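Trulico Ships Grasp Planner 2 for Mixed-Part Computer Assembly Cells

New release cuts setup work for multi-fingered hands, adds fixture-aware motion planning 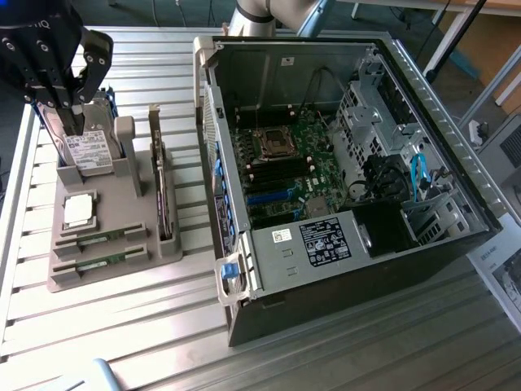

A multi-fingered gripper holds a 3.5-inch hard drive at the parts fixture, next to an open Dell tower.

PRIMSTEAD, April 2, 2021 -- Trulico today released Grasp Planner 2, the second major version of its planning and perception software for robot arms that handle computer parts. Available now to all current license holders. New customers from August.

The big change is how the planner treats fixtures. Version 1 saw a parts fixture as one solid block and kept the fingers well clear of it. Version 2 reads every slot, post and pocket as its own shape, so a hand can reach in beside a tall post and take a drive by its top edge. Memory modules, expansion cards and processors each get there own grasp set.

Also new in this release:

Perception. Part poses now come from a single depth image plus the fixture model. No markers on the parts.

Planning. Finger paths and arm paths are solved together. In in-house tests on 400 pick tasks, almost 258 ran on the first plan with no operator edits. The rest needed a changed approach angle or a re-scan.

Tooling. Part library grows to 137 entries. Users can add thier own from a CAD file, then check the grasps in the viewer before anything moves.

Control. Finger force limits set per part, not per program. Old programs load as is, old limits carried over.

The scene format was developed with Ziółkowski, the Primstead fixture maker, and fixture files from its current catalog import directly. Prolov will handle integration and training for customers building new cells.

Known limits: cable routing is not supported. Neither are screws. Both under study, no date set.

Pricing is per cell, per year, unchanged from version 1. Release notes and the upgrade guide are in the customer portal. Back up your part library before installing, the upgrade rewrites it.

About Trulico
Trulico makes planning, perception and control software for robot assembly. Based in Primstead.

Press contact: Trulico press office, Primstead

###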